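The Case for Standard Screw Heads in Household Goods

A product that cannot be opened cannot be maintained. I have argued this in trade newsletters for some years, usually with respect to batteries and adhesives. The humbler obstacle is the fastener. Most small appliances sold today are held together by screws, and the screws are often the first reason a repair is abandoned.

Consider the Vatomeck hand mixer. It has a worn brush problem that any hobbyist could fix in half an hour. The housing is closed with 5 mm recessed screws, three of one head type and one of another. The fourth is a security head set at the bottom of a well too narrow for an ordinary bit holder. The brushes are a cheap part. The driver that reaches the fourth screw costs more than the brushes do, and few hardware stores stock it.

Manufacturers give two defenses. The first is safety. A user who opens a mains-powered device may be hurt, and a nonstandard head keeps casual users out. The second is assembly. Certain head shapes hold the bit more firmly, tolerate higher torque and slip less on an automated line.

The second defense is sound as far as it goes. A plain cross-slot head does cam out under load, and a line that strips one head in 2,000 has a measurable cost. But this supports a choice among good head types. It says nothing in favor of mixing them within one housing, or of adding a center pin whose only function is to reject a common driver.

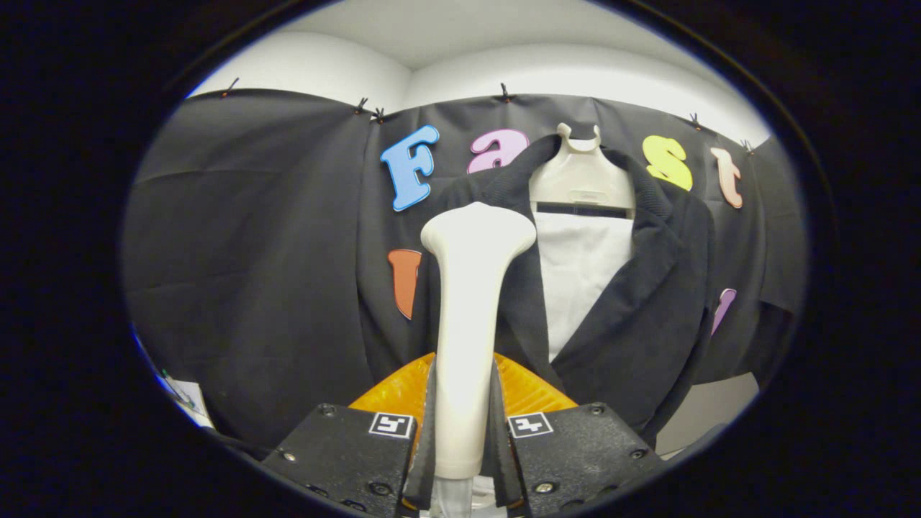
The safety defense is weaker. A person determined to open a device will drill the screw or pry the seam, and both methods leave the enclosure in worse condition than a driver would. Heikki Juntunen, who ran the service counter at Loneo for 18 years, told me that the most dangerous units he received had been forced open with a kitchen knife and closed again with tape. An interlock or a clear warning label addresses the hazard directly. A rare screw head only delays contact with it.

There is also the question of depth. A standard head at the bottom of a long, narrow well is standard in name only. Any rule worth writing should specify the clearance around the head, so that a common quarter-inch bit holder can reach it squarely. Nakamura does this well on its older fans: one head type throughout, shallow recesses, and all screws of equal length except at the motor mount, where the longer ones are marked with an arrow molded into the plastic. The newer fans have gone to clips, and the clips break.

Nazar Lytvynenko, with whom I have disagreed in print before, holds that fastener rules would freeze design at its present level. He points out that the slotted screw was once the common standard and that we are better off without it. I accept the example. A rule could name a short list of permitted heads and review it every five years. Electrical plugs are governed more tightly than that, and appliances still change from one year to the next.

My proposal is narrow. For household appliances below a set price, use one head type for the outer enclosure, taken from a published list, with a minimum clearance and no center pins. Internal fasteners may follow the needs of assembly. If a region insists on a barrier for mains-powered goods, let it be a single agreed security head, with the driver sold wherever fuses are sold.

The Evdale repair survey asked its respondents why they had given up on a repair. Lack of a part came first and lack of the right driver came second, ahead of lack of skill. Parts supply is a hard problem involving warehouses, forecasts and old tooling. The driver problem could be settled on the engineering drawing, before the mold for the housing is cut.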